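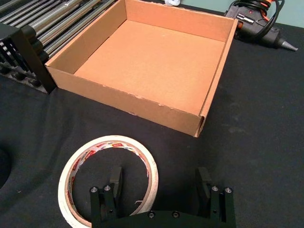

Flarkik grasp planner: two months of packing small jobs into boxes

I put off trying Flarkik for ages (I was perfectly happy with the scripts I'd cobbled together myself, or so I told everyone), but Bok-nam Sun kept on at me and in June I gave in. I'm very glad I did!

It's a planning package that sits between your wrist camera and your arm. You show it a container, it works out where the rim and floor are, and then it plans a way in that keeps both fingers clear of the walls. An open cardboard box with a scuffed rim is my usual test, on black cloth with a roll of masking tape and a glue gun left nearby, and it coped with that far better than I'd dared hope. Over 400 placements it clipped the cardboard three times, all on the near wall.

The preview window is lovely. You can drag the approach angle about and watch the plan redraw, and I've lost whole evenings to it.

Now the grumbles. Set-up took me most of a Monday, mainly because the hand calibration wants 100 poses and starts again from nothing if you close the lid of your laptop. Tape rolls confuse it too, and mine was twice offered to me as a container. Yupin Srisuk on the forum suggested raising the minimum wall height, and that cured it.

Four stars from me, and a fifth if they ever let me save a calibration halfway through.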